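How does a school buy a robot?

By Kyung-hwa Bang, for the Jostwood kids page
Nov 18, 2021

So you want a robot arm at your school. Great! Who pays? How much? Where does it go? Grown-ups call this a budget. A budget is just a plan for money, written down before you spend it.

Step one. What's the job? Don't shop yet. Say you want a robot that helps in a kitchen, moving bowls and cups. Write that down. A robot for painting cars is the wrong robot. Way too big, way too much money.

Step two. One arm or two? Think about your own hands. Try opening a jar with just one. Hard, right? Two arms can do more jobs, but you pay for two of nearly everything. Two arms, two grippers, more cables.

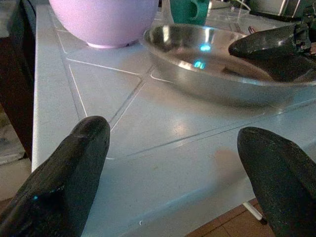
Step three is the sneaky one. The extra stuff. Finger pads wear out, like the eraser on a pencil. At the Hernosska club they put 200 dollars a year in the plan just for new pads and small parts. Yu-na Ryu runs the club and she keeps a jar of spare screws too. Also think about

- bowls and mugs to practice with (some will break)
- a strong table or counter
- time for a grown-up to learn teh controls
- a shelf for when it's off

Step four. Add it up. The club kids got 2,024 dollars for their first year, and that was with a used arm from a shop called Ahn. Then they asked, can we get there? They had 20 families helping and a bake sale in September. Not enough the first time. So they waited and bought the arm first, the second gripper later. Waiting is allowed in a budget!

Step five, ask what happens if it breaks. Is there a warranty? That's a promise from the seller to fix it. Rillurer gave the club 24 months on there gripper. Get it on paper.

Now you try. Pick one job for a robot in your classroom and make a list of everything you'd need to buy. Don't forget the spare parts.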